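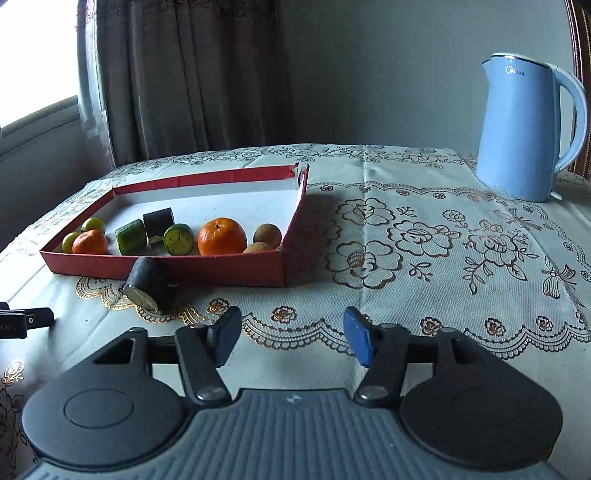 Is a tomato a fruit or a vegetable? I used to argue about this with my friend Su-bin So all the way home from school, and we were both a bit right!

To a plant scientist, a fruit is the part of a plant that grows from a flower and holds the seeds. So oranges are fruits, and mandarins, and limes — and tomatoes too, even the green ones. Cooks sort things differently. If it goes in a salad or a stew, they usually call it a vegetable, and they don't mind about the seeds one bit.

Now for a tricky one. Have you ever chewed sugarcane? It tastes as sweet as any fruit, but it's really a stem (a giant grass stem!) and the sweet juice is stored inside it. You chew a piece, suck out the juice and spit out the stringy bits, which is the best part if you're me. 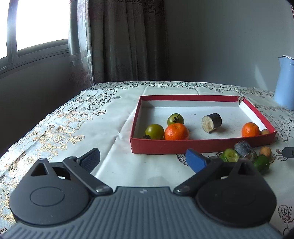 You can play a sorting game at home. Ask a grown-up for a few things from the kitchen and an old box lid. Fruits with seeds go in the lid, and stems, roots and leaves stay on the table. Carrots are roots, celery is a leaf stalk, and cucumbers... well, have a grown-up cut one open and look in the middle. I got 2 wrong the first time I played. Su-bin got them all right and still mentions it.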